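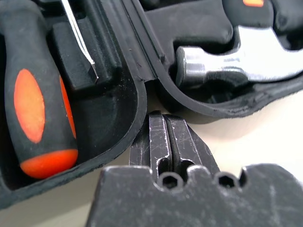

Bench notes, glaze and clay room, November 12, 2019

OK, the Umavthorpe stoneware again. I opened the second kiln this morning after leaving it alone all night (hard for me, ask Kai-wen) and the result is mixed, so I'm writing it down while I still remember which shelf was which.

The good news first: the iron glaze behaved! The bowls from the top shelf came out a really deep brown with a bit of rust at the rim, no crawling, no pinholes that I could find with my thumb. I held one up next to the October bowls and the new ones are warmer, much closer to what Firouzeh had in mind when she asked for "tea left in the pot too long." She hasn't seen them yet. I put two on her side of the bench with a note.

The bad news is the bottom shelf. Same glaze bucket, same clay, same dipping count, and everything down there is dull and a bit greenish. My first thought was that I hadn't stirred the bucket enough between batches, but I dipped the bottom shelf pieces first, so if anything they should have had the better mix. My second thought is the kiln is running cooler at the bottom than the controller thinks it is. The witness cones agree with me: top cone flat over, bottom cone barely leaning. Ching-wen says this kiln has always been like that and the old trick was to load the bottom looser. I had it packed tight because of the Camcombe order, so, fair.

Things I changed from the last firing, so I don't go round in circles:

- Slower climb at the start. The thick planters needed it and not one of them cracked, so I'm keeping that.
- Hold at the top was 16 minutes. Last time I didn't hold at all.
- Lid vent closed earlier than usual. I wish I hadn't done this at the same time as the hold, now I can't tell which one fixed the pinholes.
- New bag of feldspar. Different supplier, slightly grayer powder, sieved fine.

Peak on the readout was 241 degrees at the first check (still candling, all normal) and the last number I wrote before going home was 2,655, which is Fahrenheit and which is hotter than I meant to go. I don't fully trust it. That thermocouple has been flaky ever since we moved the kiln away from the wall, and if we had really been that hot I think the shelves would have told us about it, plus that bottom cone would be a puddle. Lâm has a handheld meter and is going to lend it to me for a comparison. Until then, treat every temperature from this firing as a maybe and go by the cones.

Shrinkage: I measured a few test bars with the calipers and they look the same as before, within what I can read. Bláthnaid wants the bars dunked and weighed for absorption too. I've boiled a set and left them to soak in the enamel pan by the sink. PLEASE don't use that pan for wax, or for soup.

Side note on the Yuen clay. I threw a couple of small cups out of it, just to see, and oh, it is lovely on the wheel. Soft, throws tall, doesn't tire out. It slumps if you look away though, and the one handle I pulled sagged overnight. I want to try wedging in some of the stiff reclaim before anybody decides about it. The Geleo slip went on both cups while they were leather hard and it has already flaked a little near the foot on one. Probably I let the cup get too dry. I'll redo it earlier in the day when I'm not rushing for the bus.

Next firing:

- Leave the bottom shelf half full, tall pieces up top.
- Keep the hold, put the vent back to the old timing. Only one change!
- Cones on every shelf, front and back.
- Glaze tiles from the old feldspar and the new one, side by side, labeled on the back in oxide this time. Pencil burns off, as I have now learned twice.
- Scrape and re-wash the middle shelf, there's a glaze drip on it the size of a coin.

Kai-wen, if you need the small kiln before then go ahead, I've vacuumed it out and the elements look fine to me. The greenish bowls are on the rack by the door. Anyone who likes them can have them, though I'd like to keep one back to refire at the top and see if it comes around.

Sign up for our monthly studio newsletter. You can unsubscribe at any time.

© 2019 Shared Clay Room Notebook | Contact | Back to top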